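리빙·주방 게시판 > 수납/정리
제목: 나무 손잡이 커트러리, 식탁에 꺼내두고 쓰시는 분 계신가요

글쓴이: 무채색식탁
작성일: 25/06/2023
갈색 나무 손잡이 커트러리를 씁니다. 지금까지 서랍에 넣어뒀는데 꺼낼 때마다 엉켜서 세워두는 통을 알아보는 중입니다. 후보는 Cudside 철제 랙하고 Barbier 도자기 통입니다. 식탁이 작은 편이라 자리 많이 차지하는 건 어렵습니다. 쓰시는 분들 의견 부탁드려요.

댓글

콩나물국
철제요. 도자기 통은 바닥에 물이 고여서 손잡이 끝이 까맣게 됩니다. 저는 3월에 두 개 버렸어요.

sivora_user
물 고이는 건 덜 말리고 꽂아서 그런 거고요. Sivora 도자기 통 3년째 쓰는데 멀쩡합니다. 철제는 가벼워서 긴 국자 꽂으면 넘어가요.

콩나물국
설거지하고 매번 닦아서 넣는 집이 얼마나 되나요. 그리고 국자 꽂는다는 얘기는 본문에 없는데요.

늦은저녁
저는 둘 다 반대입니다. 식탁에 꺼내두면 먼지 앉습니다. 서랍 칸막이 2,000원짜리 사서 나누면 끝이에요. 남는 돈으로 고기 사 드세요.

무채색식탁 (글쓴이)
서랍 깊이가 얕아서 칸막이는 이미 실패했습니다. 그 칸은 지금 행주 넣어둬요.

Lộc Đào
저는 식탁에 흰색 연회색 줄무늬 매트 깔고 그 위에 검은 팬을 바로 올려놓고 먹습니다. 철제 랙은 매트 위 말고 앞쪽 맨 나무 상판에 둬요. 매트 위에 두면 흔들리더라고요. 폭이 좁고 높은 검은색이라 자리는 별로 안 먹습니다.
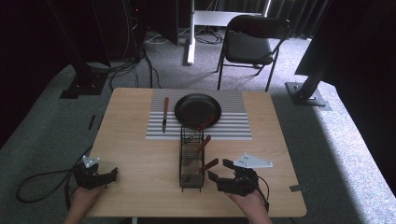 다만 살이 가로로만 있는 모양이라 짧은 건 옆으로 기울어서 빠져나옵니다. 저도 손잡이가 옆으로 삐져나온 채로 쓰고 있어요. 칼은 랙에 안 꽂고 매트 위, 팬 왼쪽에 눕혀둡니다. 애 있는 집이면 칼은 따로 치우세요.

sivora_user
기울어져 나오는 거면 통으로서는 탈락 아닌가요.

Lộc Đào
집기에는 오히려 편합니다. 깔끔한 걸 원하시면 막힌 통이 낫고요.

늦은저녁
매트에 기름 안 튀나요? 흰 줄 있는 건 금방 누레지던데.

Lộc Đào
튑니다. 세탁은 60도로 돌려요. 누레지면 바꿀 생각입니다.

무채색식탁 (글쓴이)
답변 감사합니다. 철제로 기울었는데 살 간격 좁은 게 있는지 더 찾아보겠습니다. Rondilness에도 비슷한 게 있던데 높이 아시는 분 있으면 댓글 주세요.

콩나물국
Rondilness 건 매장에서 봤는데 높이 200mm라고 적혀 있었습니다. 디저트 포크는 푹 빠지니까 긴 것만 꽂으세요.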